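How Bread Rises
A guide for younger readers from the Drullow Museum of Food

Introduction

People have been baking bread for thousands of years. Some breads are flat, such as chapattis and tortillas. Others are tall and soft, with hundreds of small holes inside. This guide explains where those holes come from, and why a baker must wait before putting a loaf in the oven.

Words printed in capital letters are explained at the end.

What is in a loaf?

A plain white loaf needs flour, water, salt and YEAST. Many bakers add a little sugar or oil, but bread can be made without either of them.

Flour is made by grinding grains of wheat into a fine powder. White flour uses only the inner part of the grain. Wholemeal flour uses all of it, including the brown outer skin, which is called bran.

Yeast is a living thing. It belongs to the same family as mushrooms, the fungi, but each yeast is so small that it cannot be seen without a microscope. The dried yeast sold in packets looks like pale brown grains. It is not dead. It is resting, and it will wake up when it is given warmth, water and food.

What does yeast eat?

Yeast eats sugar. Even when the baker adds none, there is sugar to be had, as flour contains a great deal of STARCH. When flour becomes wet, some of the starch is slowly broken down into sugar, and the yeast can then feed on it.

As it feeds, yeast gives off a gas called CARBON DIOXIDE. This is the same gas that makes fizzy drinks fizzy, and it is also in the air that you breathe out. Feeding in this way is known as FERMENTATION. It gives bread part of its flavour, which is why dough left overnight in a cool place often tastes better than dough made in a hurry.

Why does the gas stay inside?

If you blow bubbles into plain water, they rise to the top and burst. Dough behaves differently. Wheat flour contains proteins which join together when they are wet, forming a stretchy material called GLUTEN.

Kneading means pushing, folding and stretching the dough, and it helps the gluten to become strong and smooth. At first the dough is sticky and tears easily. After ten minutes or so it feels springy, and if you press it gently with a finger it will push back.
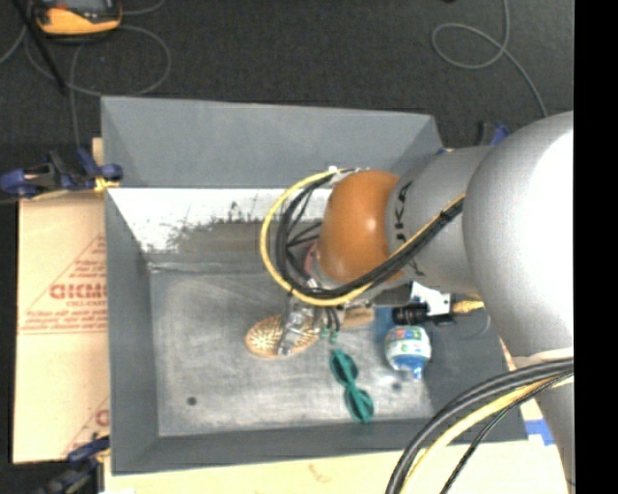
Gluten works rather like the skin of a balloon. As the yeast gives off gas, the gluten stretches around each bubble and holds it in place. The bubbles grow, the dough swells, and after an hour or two in a warm room it may be twice the size it was before.

Some people become ill if they eat gluten. Bread made for them uses other flours, such as rice flour, and bakers must find another way of holding in the gas.

Too cold, too hot

Yeast works slowly in the cold. Dough kept in a refrigerator will still rise, but it may need a whole night to do so. Yeast works faster in a warm room. Water that is too hot will kill it, and the dough will then stay flat however long it is left. Recipes usually ask for lukewarm water, which feels neither hot nor cold on the inside of your wrist.

Salt slows yeast down. A small amount is useful, as it gives flavour and makes the gluten firmer.

What happens in the oven?

When the loaf first goes into the oven, it grows quickly. The yeast becomes very busy as it warms, and the gas already in the bubbles expands. Bakers call this OVEN SPRING. A few minutes later the heat kills the yeast and the growing stops. The starch and gluten then become firm, so the loaf keeps its shape after it has cooled.

The outside of the loaf dries out and turns brown. This is the crust. The soft part inside is called the crumb, even when it has not been broken into crumbs.

The Pustard Oven

Visitors to the Museum may see the Pustard Oven in Gallery 3. It is built of brick and was once used by every household in Pustard village, where few cottages had an oven of their own. Families shaped their loaves at home and carried them to the baker, who charged a small fee. Each family pressed its own mark into the dough so that the loaves would not be mixed up. The account book for one year, kept by the Inness family, records 1,657 loaves.

Our baker, Apolinar Ocampo, lights the oven on the first Sunday in June. Children may shape a roll and have it baked.

An experiment to try

Ask an adult to help you with this experiment. You will need 2 small clear plastic bottles, 2 balloons, dried yeast, sugar and lukewarm water.

Put one teaspoon of yeast into each bottle. Add two teaspoons of sugar to the first bottle only, and label it. Pour lukewarm water into both until each is one third full, and swirl them gently. Stretch a balloon over the neck of each bottle and leave them in a warm place for an hour.

Look at the balloons every 15 minutes and draw what you see. Which balloon has more gas in it? What had the yeast in that bottle been given to eat?

Do not drink the mixture. Pour it down the sink when you have finished, and wash your hands.

Word list

CARBON DIOXIDE: a gas given off by yeast as it feeds.
FERMENTATION: the way in which yeast turns sugar into gas and other things.
GLUTEN: the stretchy material in wheat dough.
OVEN SPRING: the quick growth of a loaf at the start of baking.
STARCH: the part of flour that can be broken down into sugar.
YEAST: a very small living thing used to make bread rise.

Teachers may borrow the Barbieri Box, which contains grain samples, a hand mill and activity cards, by writing to the Learning Department. Loans are for 3 weeks.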